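Visita ao laboratório da Jeva – notas soltas

Escrevo isto no comboio, a bateria do portátil a 38%, por isso vai como sair. Depois arrumo. Ou não.

Fomos quatro: eu, a Angelica Quiambao, o Pak-hei Au e o Taras Antoniuk, que só confirmou na véspera. Dia de portas abertas na Jeva, segunda-feira, 22 de novembro de 2021. Inscrição obrigatória, máscara, crachá, assinar uma folha a dizer que não filmamos os ecrãs. Fotografias às bancadas podia-se.

Chegada

Recepção confusa. Dois grupos misturados, o café acabou cedo, e o wi-fi dos visitantes caiu logo na apresentação de abertura. A apresentação: meia hora de empresa, cinco minutos de técnica. Saltei metade dos slides na cabeça. O que interessava vinha depois, lá em baixo, na sala grande.

Quem nos guiou foi a Lok-yiu Tsang, da parte de manipulação. Fala depressa, responde a tudo, e quando não sabe diz que não sabe. Gostei.

O que fomos lá ver

Precisamos de decidir até março o que montar na ponta dos braços que já temos. Na lista: a garra paralela da Teko, a de três dedos da Farooqui e uma mão de cinco dedos. O controlador seria o Skuvum em qualquer dos casos, pelo menos é essa a ideia do Pak-hei. Queria ver as três a trabalhar com objectos parvos, do dia a dia, e não com os cubinhos de feira.

Garra Teko

Rápida, chata, fiável. Abre, fecha, acabou. A Lok-yiu mostrou o registo do teste de resistência: 3.604 ciclos desde a última troca das almofadas de borracha, e ainda agarravam bem uma caneta. Contra: tudo o que seja fino e deitado numa superfície dura dá problemas, os dedos batem na mesa antes de fechar. Eles resolvem com uma base macia por baixo. Nós não podemos pôr bases macias em todo o lado, a linha não deixa.

Trocar os dedos demora pouco, quatro parafusos, fiz eu próprio com a chave deles. O Taras cronometrou mas perdeu o papel.

Garra Farooqui, três dedos

Mais bonita do que útil, para o nosso caso. Óptima com coisas redondas: copos, frascos, uma bola. Com a caneta demorou imenso, escorregou duas vezes e à terceira lá foi. O King-fai Lui, que é quem mantém a bancada, disse que o modo de força vem mal afinado de fábrica e que eles passaram dias a mexer nos parâmetros. Pedi o ficheiro. Disse que manda. Vamos ver.

Peso: 149 gramas a mais que a Teko já com o adaptador. Parece pouco, mas nos nossos braços pequenos nota-se na ponta, sobretudo a travar.

A mão de cinco dedos

Aqui é que estivemos mais tempo. A bancada é simples, mesa branca, um tapete acolchoado azul-acinzentado no meio, e em cima só um marcador azul deitado e um porta-lápis preto de rede. A tarefa: pegar no marcador e metê-lo no copo. Qualquer criança faz. Para a mão é um bom teste, porque junta as duas coisas que nos doem – apanhar um objecto fino quase colado à superfície e depois rodá-lo para entrar ao alto.

Notas que tirei em pé, mal escritas:

O polegar é que manda. Se entra tarde o marcador rola.
A aproximação é feita de lado, com os dedos bem abertos, e só fecha no fim. Mais lento mas falha menos, segundo a Lok-yiu.
O copo de rede é chato para a câmara de profundidade, que apanha buracos e às vezes não sabe onde está a borda. Usam a borda maciça de cima como referência.
Latência do controlador com os cinco dedos activos: 133 ms no ecrã. Achei muito. O Pak-hei achou normal. 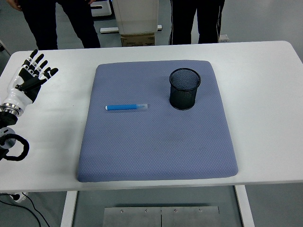
Câmaras e controlador

Visita curta a esta parte, já íamos atrasados. Duas opções de câmara: uma à cabeça, que vê a mesa toda, e outra no pulso. A do pulso perde o objecto mesmo antes de agarrar, quando mais falta faz. A da cabeça às vezes fica tapada pela própria mão. Eles usam as duas e deixam o software decidir, com resultados assim-assim quando a luz muda ao fim da tarde.

O Skuvum tem uma interface melhor do que eu esperava. Parar, recuar um passo, repetir, tudo no mesmo ecrã. O que não gostei: os registos saem num formato próprio e o conversor é pago à parte. Perguntei o preço e fiquei sem resposta. A Angelica ficou de escrever ao comercial.

Discussão no corredor

O Taras quer a mão. Claro que quer. A Angelica faz contas e quer a Teko com dedos mais finos, feitos por nós. Eu estou mais perto da Angelica, pelo menos para a primeira linha, mas gostava de alugar a mão um mês e dar-lhe as nossas peças verdadeiras, as pequenas, com óleo e tudo. O Pak-hei não se pronunciou, estava a comer.

Pendentes

Pedir à Jeva o desenho do adaptador da Teko.
Insistir com o King-fai pelo ficheiro da Farooqui.
Saber se a Jeva aluga a mão, e por quanto tempo minímo.
Medir a latência no nosso braço, com a nossa rede, antes de discutir mais.
Devolver o crachá – veio comigo no bolso do casaco, envio por correio amanhã.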